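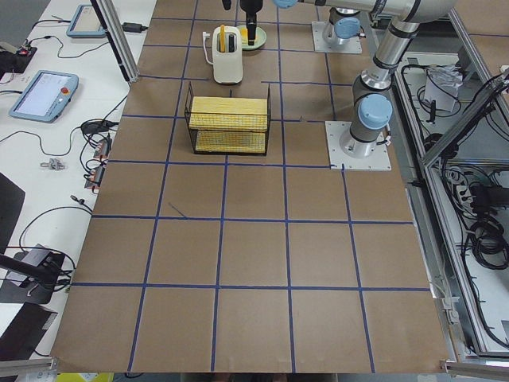

The gripper over the plate. The working area is marked off in blue tape.

Gustatero 6 review: toast, slowly
By Sille Steinarsdóttir
Jun 10, 2026

Gustatero is a task package for tabletop robot arms, sold by Skinitz as a license with a setup guide and a library of kitchen routines. It does not include arms or grippers. I tested the toast routine, which covers moving a slice between toaster and plate, along with the clearing routine that goes with it. The question was whether either is ready for a kitchen that has no technician in it.

Setup took most of a day. The guide asks for a matte surface and fixed mounting plates, and both matter. Calibration is done from the teach pendant and is well documented up to the gripper offset, where the text refers to a menu that was renamed in January. Support answered my question the same afternoon with the correct menu name. The PDF still has the old one.

I ran the toast routine 16 times with a limit of 600 seconds per run. It finished 10 runs inside the limit. Of the 6 that failed, most stopped at the slot: the fingers came down at a slight angle, touched the rim, and the force limit ended the run. This is the correct response to contact. The package then waits for a person to press resume, and it will not back off and try a second approach unless retries are switched on in the configuration file. They are off by default.

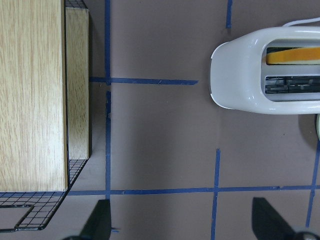 Placement is better than extraction. Once the slice is held, the path to the plate is smooth and the release height is sensible. A plate moved by a hand's width between runs was found again without help. A plate moved during a run was not, as the package plans from its last look and does not check again until release.

The clearing routine is less mature. It handles rigid items well. Anything thin and flexible on a wire surface gives it trouble, with fingertips catching in the mesh. The Aaltonen soft tips reduce this but add thickness, and thicker tips make the toaster slot harder. I changed tips between routines, by hand, which rather defeats the purpose.

Compared with the Donmont package I used before, Gustatero is easier to teach and recovers less well. Donmont's error messages name the joint and the limit exceeded. Gustatero reports "task interrupted" and leaves the rest to the log.

For a lab or a demonstration counter, it is usable now. Machine tending on a shop floor would be a better fit than breakfast, provided the parts are rigid and arrive in the same place. For a home I would not buy it at this version. Turn retries on before the first run, and keep a copy of the configuration file, which the updater overwrites.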